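Furnival Refurbished Desktop Towers: Business Grade

Item group 544. Sold singly or in lots. Page last changed 25 September 2024.

Furnival sells used office desktops that have been cleaned, tested and fitted with a new system drive. Most come from companies that replace their machines on a fixed schedule. These are plain business towers, sold for office work, school labs, point-of-sale counters and home use. They aren't gaming machines, and we don't sell them as such.

## What you get

- Tower with processor, memory and power supply installed
- New solid state system drive with a clean install of the operating system
- Power cord for your country
- Printed test sheet with the serial number of the unit
- Two-year parts warranty

Keyboard, mouse and monitor are not included. They can be added to the order from the Accessories page.

## Condition grades

**Grade A.** Light wear on the case. No dents. All port covers and drive covers present.

**Grade B.** Scratches or sticker marks on the case. Small dents are possible on the side panel. Works the same as Grade A.

**Grade C.** Sold for parts or to buyers who do their own repairs. May be missing a processor, memory or drives. Powered on where possible before listing. No warranty beyond 30 days.

Grade C units are the cheapest way to get a case, power supply and board together. Check the listing for the unit before you order, as the missing parts differ from one to the next.

## Storage

The system drive is always new. If the tower had a second bay, you can order it with a hard drive for files and backups. Used hard drives are wiped, checked for bad sectors and sold only if the check is clean. The hours of use are written on the test sheet.
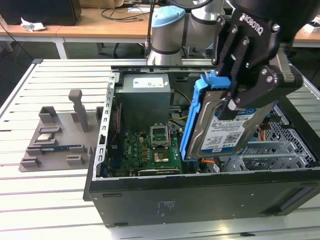 Drives are listed by capacity only. We don't match brands within a lot, so if you need every machine in a room to have the same model of drive, write that in the order notes and we will tell you whether we have enough. There is no charge for this, but it can add a few days.

If you want your own drives returned after a trade-in, pull them before you ship the machines. We can't sort them out afterward.

## Memory and expansion

Memory is sold in matched pairs where the board takes pairs. The number of slots depends on the model and is given in each listing. Low-profile cards won't fit a full-height opening without the taller bracket, and we stock very few of those. Measure first.

Graphics cards that need their own power lead are not supported. The power supplies in these towers are sized for office use and most have no spare lead for a card.

## Opening the case

Most of the towers in this group have a side panel that comes off without tools. Shut the machine down, unplug it and lay it on its side on a firm surface. Release the panel, lift it away and set it somewhere it won't get stepped on. Touch bare metal on the case before you handle memory or cards. 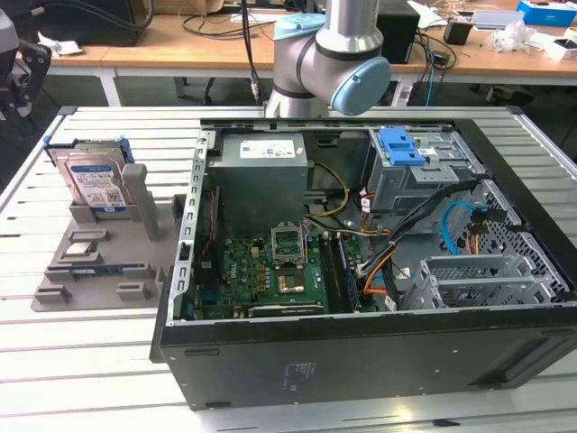 *Black desktop tower with the side panel removed. Power supply at upper left, motherboard below it.*

Opening the case does not void our warranty. Damage caused during an upgrade is not covered, and bent socket pins are the most common claim we turn down.

## Prices

| Order | Price |
|---|---|
| Office starter lot, Grade A | $3,416 |
| Office starter lot, Grade B | $2,544 |
| Repair lot, Grade C | $1,009 |

Lot sizes change with stock and are shown at checkout. Single units are priced in their own listings. Shipping is extra and is figured by weight. Schools and libraries can pay by purchase order.

## Grade C buyers, please read

Each Grade C listing has a line called "Not fitted." Parts named on that line are not in the box and we don't have them set aside. If the processor is on it, check which types the board supports before you buy one, and make sure the board firmware is recent enough for it. Coolers are sold separately. 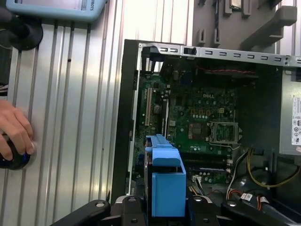
Thermal paste is not included with coolers. One small tube will do several machines. Screws for coolers and drives are sold as a mixed bag, part number ZF-2, and can be added to any order.

## Returns

Grade A and B units can be sent back within 30 days in the original carton. Grade C units can be returned only if the listing was wrong. Ask for a return number first. Cartons that arrive without one are held until we can find the order, and that slows the refund.

## Questions

Sales and lot orders: Zulmira Figueiredo
Warranty and returns: Mudassar Tanoli

Please have the serial number ready. It is on the test sheet and on the carton label.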